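# Busy marble pattern on a work table: will I regret it?

**Liv Haugland**

I have a plain white table in the back room that gets used for everything: sorting laundry, wrapping, mending, the kids' modeling clay when it rains. The top is stained and I want to cover it before November, when my sister's family comes to stay.

The store near me has two coverings left in the right width. One is solid gray. The other is a pink and white marble pattern with darker veins, and it's the one I like. It's 40 inches wide and would cover the top in one piece with a little to fold under.

My husband thinks we'll lose things on it. Pins, buttons, backs of earrings. He also says crumbs won't show and so the table won't get wiped. I said that crumbs not showing was the point. Has anyone lived with a pattern like this on a table they work at every day? I don't mind if it looks dated in a few years.

Also, do the veins make it hard to line up fabric or paper? I cut by eye most of the time.

## Hugo Royer

Get the gray. Patterns are tiring to look at.

## Torbjørn Sjögren

I've had pink marble on my table for two years, so I can answer most of this.

Big things are no trouble. A towel, a cushion cover or a sweater sits on top of the pattern and you see the whole outline. It depends on color more than size. Blues and greens stand out very well. Pale pink and cream are bad, and so is anything with its own small print. I once left a cream sock there for most of a day while I looked for it in the dryer.

Small things are where your husband has a point. White thread ends and paper bits get lost in the pale patches, and red buttons disappear along the veins. I keep pins in a Torvik tin with a lid and don't put them straight on the table. For buttons and beads I use a dark tray with a rim. Any baking tray would do.

On crumbs: he's right that you stop noticing them. I wipe it after every use whether or not it looks dirty. A damp cloth first, then a dry one. If you put your eye down near table height with the window behind, you'll see what you missed.

For cutting, don't follow the veins. They run at a slant and your hand will drift with them. Put a cutting mat down or stick a strip of masking tape along the front edge and measure from that.

Mine is below. The light turquoise is easy to pick out against the pink and white, even where there's a fold. The tiny white specks down by the red veins, at the left, are the kind of thing I mean about small bits.

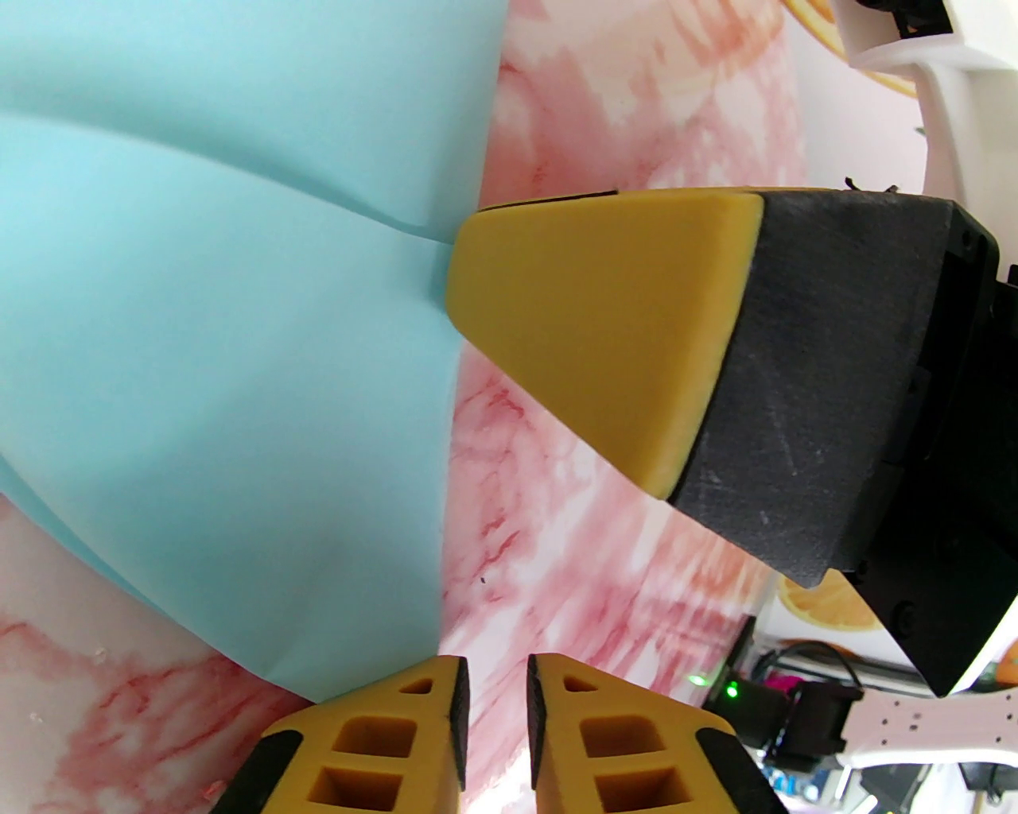 ## Madalena Cordeiro

Agree with Torbjørn about the tray. I'd add one thing about laying it. Unroll the covering the night before, upside down on the floor with books on the corners, or the ends will curl up and catch your sleeves. Mine was a Fatov roll and it took 10 hours to go flat.

Start from the middle and smooth outward with a dry cloth. Leave 8 inches hanging at each end until you're sure it's straight, then trim. If the pattern has a strong vein, check where it will land before you cut. I ended up with a dark red one going off the front corner and it looks like a spill. People still try to wipe it up.

If you have enough left over, cover a board with it too and lay your usual things on that for a week. You'd find out fast whether you can see your scissors.

**Liv Haugland**

Thank you all. Most of our towels are blue or green so I'm going with the marble, and I have a black tray I can use for buttons. I'll put tape along the front for cutting.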